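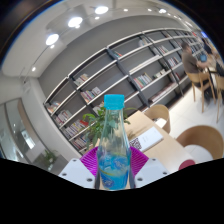 Kilto 3: review of the recording and labelling software

Prepared by Dörte Thiele and Arne Reuter for the Frerichs handling laboratory
Wednesday, July 21, 2021

Kilto is a desktop program for sorting, trimming and labelling recordings made with hand-held grippers, so that they can be used to train a control policy. The laboratory has used version 2 for most of its bottle and tableware work. The present review covers version 3, which was installed on two workstations and used by both reviewers for 12 working days.

Import and time alignment

Import is much improved. Recordings are read directly from the card, and the camera and finger-width tracks are matched without a separate script. A recording in which the two tracks do not agree is now set aside with a plain message. In version 2 such files were accepted and the fault came to light only during training. The message gives the size of the mismatch but does not say which track is at fault, and this should be added.

Finger masks

The lower part of the view can be covered with a black mask which follows the outline of the fingers. The mask is drawn once for each gripper and then applied to the whole batch. Editing is simple, although there is still no way to copy a mask from one project to another.

Grasp detection

The program proposes a start and an end for each grasp. With opaque objects the proposals needed little correction. Clear plastic is a harder test. Where a bottle stands in front of green leaves, the plant shows through the neck, and the object outline tends to spread into the foliage. A bright screw cap helps, as it gives the tracker a firm edge to hold. The reviewers found that placing one manual point on the cap and another on the label was enough in nearly all cases.
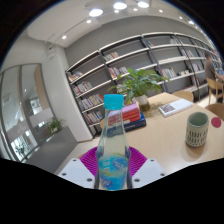 Cluttered backgrounds

Books, mugs and chairs close to the object are common in our material. Version 3 allows background items to be marked as fixed, and the tracker then leaves them out. A stack of books directly behind a bottle can be marked in a single action. People seated further off must still be marked by hand, and Marlene Mühlbauer has asked the supplier, Truston, for an automatic option.

Export

Export to the Vudetti training format took almost 7 minutes for our standard batch. Labels, masks and gripper width were all present in the result. Camera calibration is written to a separate file, and the manual does not mention this.

Recommendation

The reviewers recommend that Kilto 3 replace version 2 for all new recordings. Projects already in progress should be completed in the older version, as their masks cannot be carried over. Requests for a licence should be sent to Detlef Oltmanns.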